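Ticket 1201: Withdrawal stuck on "awaiting network" after wallet update
Product: Dulteck Wallet, desktop
Opened: October 27, 2026
Status: Solved by poster

Hi all, long post, sorry in advance, but I read a dozen half-finished threads before I got mine sorted and I'd like to leave a whole one behind.

So I moved some coins out of my Trodbridge exchange account into my own Dulteck wallet. Normal stuff, I've done it plenty of times. The exchange took the coins off my balance right away and gave me a transaction ID. The wallet showed nothing. I had lunch, came back, still nothing, just a gray line saying "awaiting network" and a balance of zero. My stomach did a little flip, I'll admit.

First thing I did was paste the transaction ID into a block explorer, and there it was with 349 confirmations. So the coins had gone out and they'd landed at an address. The question was whether it was my address. I compared it letter by letter with the one on my receive screen and it did NOT match. Cue panic!

Then I remembered that the wallet hands out a fresh address every time you use one, so the receive screen had simply moved on to the next. The older ones are under Accounts, then History, then Used Addresses (why so deep?). Mine was second from the top. Big relief, but the balance was still zero.

What I tried that did nothing:

Restarting the wallet. Restarting the computer. Logging out of Trodbridge and back in, which was silly, they'd already done their part. Switching the display currency back and forth because a thread from last December swore by it. Nope.

Then I looked at the sync page, which I should have done an hour earlier. It said I was connected to a node called Wetton and the block height was 325 blocks behind the explorer. I left it for a good while and the number of blocks behind only got bigger.

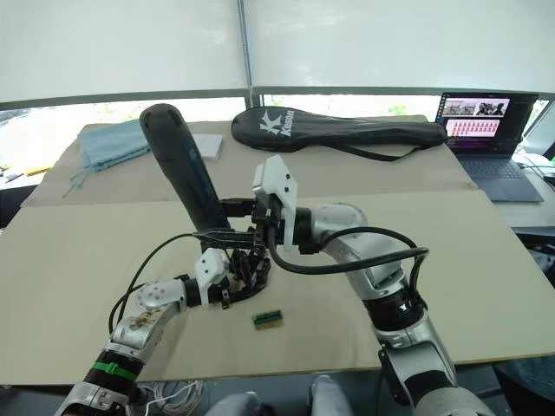 Two robot arms at a table with cardboard sheets, one hand holding a long black object.

I opened Settings, Network, and found that the update had switched me from "automatic" to a fixed node. Automatic was still in the list, just not ticked. I ticked it, hit Save, and the wallet picked a new node called Uçar. The height started climbing straight away, which was lovely to watch, but it got to the top and my balance was STILL zero. Argh.

The last piece was a rescan. Changing the node doesn't make the wallet go back over blocks it thinks it has already checked. So:

1. Close any pending send windows.
2. Go to Settings, Advanced, Rescan.
3. Pick a start date from before your transfer. I went back a full week to be safe.
4. Leave it open until the bar finishes. Mine sat at the same spot for ages and then jumped.

When it finished, the full amount was there, with the right date and everything. I sent a tiny test amount back to the exchange and that went through fine too.

Couple of things for anyone in the same boat. Please don't send a second transfer to "unstick" the first one. And I got 2 private messages while my first post was up, both offering to fix it if I'd type my recovery phrase into a form. I reported them both. No step above asks for your phrase, so if somebody does, close the window.

One question still open for the support folks: is the update supposed to change the node setting? I'm on version 2 of the desktop app, and my laptop took the same update and stayed on automatic. I've saved the log from the desktop and can attach it if it's any use.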